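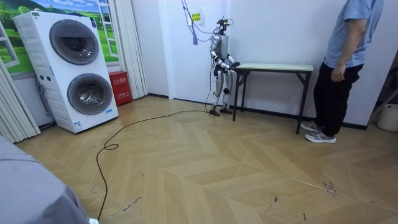

Jerneck's laundry helper has stopped mid-job again, and we're less patient than the company is. During the December trial at Sundale the humanoid lost its joint readings 9 times in 380 table runs. Each time the arms froze and somebody had to walk in and reset it by hand. Jerneck calls this a "safe hold." Maybe so, but a safe hold that brings a person within arm's reach of a powered machine needs a better name.

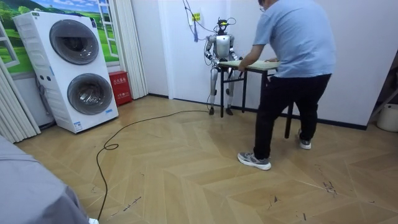 Hands on the table, with the robot right behind it.

Morven Kerr, who keeps the Pliruvico fault log, wants a hard power cut before anyone touches the furniture. The current rule only asks for a pause in software – the same software that dropped the readings. Jerneck says a patch is coming and that 2000 clean runs on the bench will settle it. We'd like to see them done with a table in the way.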